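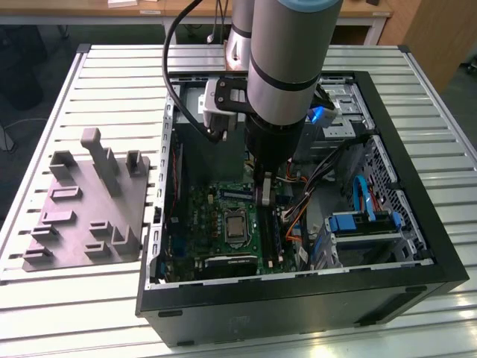

Ticket: Memory seating policy stalls before press-down
Project: Gultska
Opened by: Maxence Lebrun
Assigned to: Ertuğrul Güneş
Opened: 15/06/2025
Status: Open, workaround in use

Maxence Lebrun
The two-stage method (coarse approach from the fixed camera, fine alignment from the wrist camera) stops above the memory slots on the desktop tower and never starts the press. The approach stage reports success. The alignment stage then runs to its limit of 400 steps and exits with "no target". Same result with the checkpoint trained on 800 demonstrations and with the one trained on 3,000, so I don't think more data will help.

Ertuğrul Güneş
Can you send the wrist view from where the alignment stage starts? I'd like to know whether both slots are fully in view, and whether the locking tabs show up.
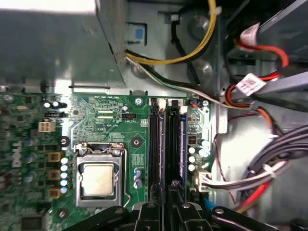

Maxence Lebrun
Slots are in view, with a module in the right-hand one. White tabs at the top ends are clear. The detector puts its box on the CPU socket, though – confidence is higher there than on either slot.

Ertuğrul Güneş
That fits. With no cooler on the processor, the heat spreader is a pale square in the middle of the board. Most of the Cestar training set had a cooler fitted, so the detector has hardly seen a bare one. Please try masking the socket before the alignment stage and leave everything else alone.

Maxence Lebrun
Masked. The box moved to the right-hand slot and the press started. Force trace looks normal on the first 2 runs. On the next one the box jumped to the white power connector right of the slots, and I stopped the arm by hand.

Achilleas Vrettos
I had the same jump on Lima in December. Lowering the exposure on the wrist camera helped, as the case floor is very bright on that side. Config is in the Lima folder under wrist_low.

Ertuğrul Güneş
Keep the mask on and load wrist_low. I'll retrain the detector with bare sockets added. Results with the mask should go in a separate row of the table, not in the main one. Leaving this open until the new checkpoint is up.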